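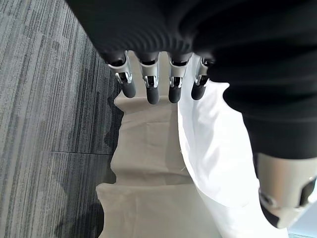

Beiger Stoff, einmal quer umgeschlagen

Thema: Spannbettlaken beige - Falten vor dem Beziehen ausstreichen oder bügeln?

hgallegos
2025-01-14
Ich beziehe die Betten einer Ferienwohnung neu. Laken Tusico, Baumwolle, 200 cm lang, dazu weiße Bezüge. Nach der Wäsche bleibt im Laken eine Querfalte stehen, die auch unter Spannung sichtbar ist. Bügeln kostet mich zu viel Zeit. Gibt es ein Verfahren ohne Bügeleisen?
Gruß, Higinio Gallegos

Lamgate80
Schleuderdrehzahl auf 1000 reduzieren, sofort entnehmen, feucht ausschlagen. Die Querfalte entsteht beim Liegen in der Trommel.

teo_palacios
Widerspruch. Die Drehzahl ist zweitrangig, entscheidend ist die Lagerung. Wer ein Laken 24 Stunden gefaltet im Korb lässt, presst die Falte ein. Ich hänge längs zur Webrichtung auf und falte erst kurz vor dem Beziehen.

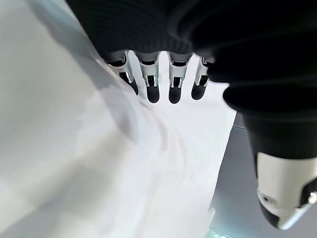 Bei weißen Bezügen gehe ich genauso vor, nur drehe ich sie vor dem Aufhängen auf links. Dann die Ecken greifen, Decke einziehen, am Fußende ausschütteln. Mit der flachen Hand von der Mitte nach außen streichen, nie zur Mitte hin.
Teodoro Palacios

Bever
Auf links aufhängen bringt bei glatter Ware nichts. Bei Seersucker auch nicht.

teo_palacios
Bei Knopfleisten schon. Die Leiste trocknet sonst wellig.

hgallegos
Danke. Feucht ausschlagen habe ich getestet, die Falte ist schwächer, aber noch da.

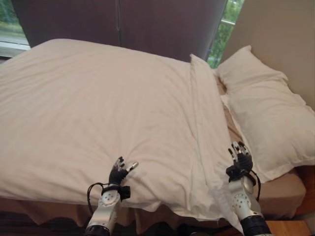
Zur Decke noch eine Anmerkung, weil im August alle Gäste über Wärme klagen. Ich lege sie inzwischen nicht mehr bis ans Kopfende. Die Kante zur Kissenseite wird umgeschlagen, sodass zwischen Decke und vorderem Kissen ein schmaler Streifen Laken frei bleibt. Genau dort fällt eine Falte im Laken auf, der Rest liegt unter der Decke.

Lamgate80
Dann reicht es, diesen Streifen zu dämpfen. Das Handgerät von Bermúdez genügt dafür.

Bever
Oder die Decke höher ziehen.

hgallegos
Nein, der Umschlag bleibt. Das Dämpfen probiere ich beim nächsten Wechsel.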